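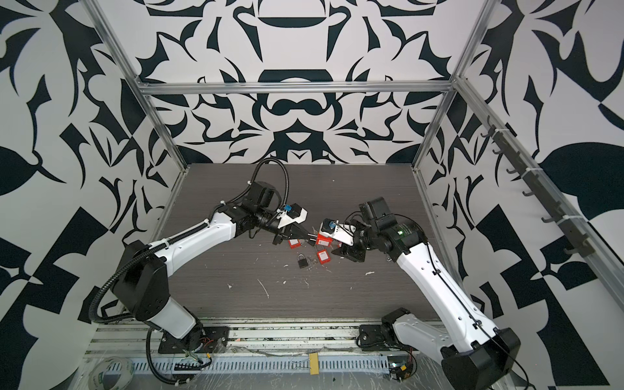
Slide 1. Two-arm cell, padlock task, grippers over the work.

Speaker notes: Showing the job by remote control
Talk for the Kneath users' afternoon. Gwilym Owen speaks, Amna Orakzai takes the second half and the questions.

SLIDE 1 (leave up while people sit down)

Say who we are. Say that the talk covers one task, padlocks and keys, and how we collected the demonstrations for it. Training is a separate talk and we will not get to it.

Point out the parts people will need later: two arms on a common front rail, both reaching inwards, and the locks underneath where the grippers nearly meet. Three red lockout padlocks, one small black one, a few loose keys between them. The patterned walls will come up under slide 5, so ask people to hold that question.

SLIDE 2. The task

The operator picks up a padlock with one arm and a key with the other, brings them together in the air, inserts the key, turns it and puts both down. The lock body must stay off the table from first lift to last release.

Reasons for choosing it. Both arms are needed at once. The key is small and lies flat, so the grasp is awkward. The end state is easy to judge: the shackle is open or it is closed.

Mention that the red locks are lockout locks. Anyone from maintenance will know them. The label side and the plain side feel different to the fingers and the operators soon had a preference.

SLIDE 3. Hand guiding against remote control

We tried hand guiding first, in the Maltitz workshop. One person can move one arm well. Two arms need two people standing close together, and their hands get between the cameras and the locks. The recordings were poor for that reason.

With remote control the operator sits away from the cell and moves a pair of small leader arms, and the arms in the cell follow. Our leader arms are the Stiltimine set. The operator has no feel for contact force, and this is the main cost. Key insertion is done by eye.

Do not get drawn into a comparison of suppliers.

SLIDE 4. The numbers

282 demonstrations recorded. 259 kept. Read both figures out, as the slide is hard to see from the back.

A recording was dropped if the operator paused for a long time, if a lock left the reachable part of the table, or if one arm pushed the other. Slow recordings were kept. Fumbled grasps were kept too, provided the operator recovered without help. Amna will explain why under slide 6.

Two operators did all the work. Each had a practice session that was not recorded.

(If running late, skip to slide 6.)

SLIDE 5. Setting up the cell

Walls. The black-and-white print gives the cameras plenty of strong edges, and it makes a shifted camera easy to spot when you compare stills. It also makes the background busy. We have not tested plain walls, so say so if asked.

Cables. The conduit to the wrist needs enough slack for a full turn. Ours goes up in a tall loop and comes back down. Too short and it pulls on the wrist at the end of the key turn. Too long and it drops into the view.

Table. Brush it between sets. Small white scraps look much like keys at low camera resolution. Go back to slide 1 here and let people look at the flecks on the wood.

Placement. Put the locks and keys down by hand between attempts, and vary the angle. Our early sets were too tidy.

SLIDE 6. What the operators did differently (Amna)

Operator one held the lock still and moved the key. Operator two moved both. Either is fine alone. Mixed together they give the learner two answers to the same situation, and we had to mark each recording with the operator's name before the Jevuvby software could sort them.

Fumbles. A set with only clean grasps never shows the way back from a bad one. Play the short clip, no sound.

Advice for next time: agree the method in writing before the first recording. One page is enough.

SLIDE 7. Open points

Force feedback on the leader arms. Gwilym wants it, Amna thinks better wrist cameras come first. Let the disagreement stand.

Other lock types. The small black lock was used in only a few sets and should not be quoted as a result.

Second cell, planned for August, if the room is ready.

Questions. Repeat each one into the microphone. The recording form and the reset sheet are on the table by the door.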